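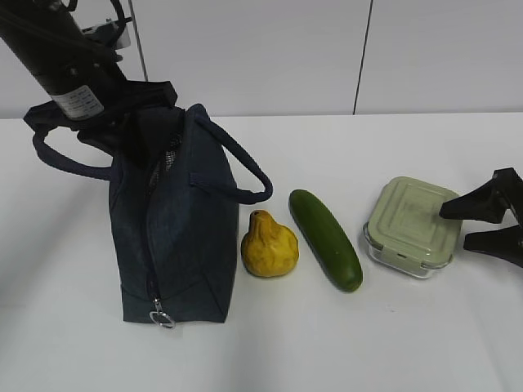
Lunch bag, squash, cucumber and the glass container with the green lid.

So I've been fighting noise on 40 meters since March and I think I finally have a handle on it, or at least on most of it. If you've listened to me grumble on the club net you can skip the first half of this.

The short version is that my noise floor in the evenings had crept up to S7, sometimes a bit over. I could still work the loud stations but Halvard Boström, who I've had a sched with for ages, just vanished under it. He was hearing me fine and I was sitting there asking for repeats like a beginner. Embarrassing!

First thing I did was kill the main breaker and run the rig off a battery. Noise dropped by 2 S-units, so a chunk of it was mine. Then I flipped the breakers back on one at a time with the receiver going, which took most of an evening and made me very unpopular in the house (sorry again). The worst offender was the wall wart for the router, and right behind it was the LED driver under the kitchen cabinets. The router now runs off an old linear supply I had in the garage. The LED driver got clip-on ferrites, which did almost nothing, and then a proper choke wound on a big toroid, 14 turns, and that did the trick.

That left the stuff that wasn't mine. Fatos Ivanov lent me his little tuned loop and I walked up and down the street with a portable receiver at 9 pm looking like I'd lost a dog. The null pointed pretty clearly at the houses on the Plondik side, and it's the kind of rough buzz you get from a solar inverter or a cheap charger. It carries on after dark though, so I'm leaning toward charger. I haven't knocked on any doors yet.

What helped more than I expected was the feedline. My dipole is 30 feet up and the coax comes straight down the wall next to the house wiring, so of course it was picking up everything on the outside of the shield. I put a choke at the feedpoint and a second one where the coax enters the shack, and moved the run a few feet out from the wall - it's ugly, but I can live with ugly. The floor is down around S4 now and Halvard is back to being armchair copy.

Next up is a small receive loop at the far end of the yard. Senad Angelovski swears by his. I've got the wire and a box for the transformer, just no cores the right size, so if anybody local has a spare or two, please shout.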